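The Long Education of a Bottle Mover

At Flosar, a day's work is measured in bottles moved. The company teaches humanoid robots to tidy up, and the teaching is done by example: a person steers the robot through the job, the computer takes notes, and then everyone does it again. The target for this task is 400 good runs. By lunch on my visit they had 22.

Prarau, the learning system at the receiving end, is a picky student. Show it one bottle in one spot and it learns that spot by heart – and is baffled by any other.

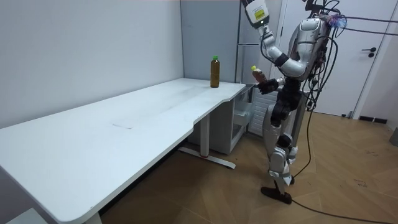
One bottle on the desk, one in hand, at Flosar's Cundham workspace.

So the bottles keep trading places, and the caps vary too. Clumsy runs get a label of their own. An earlier batch of 109 was thrown out because every grasp came from the same side, a loss still mentioned over coffee.

Each run is followed by a reset, performed by a human, who can move a bottle in 3 seconds. The first test without a human at the controls is planned for March.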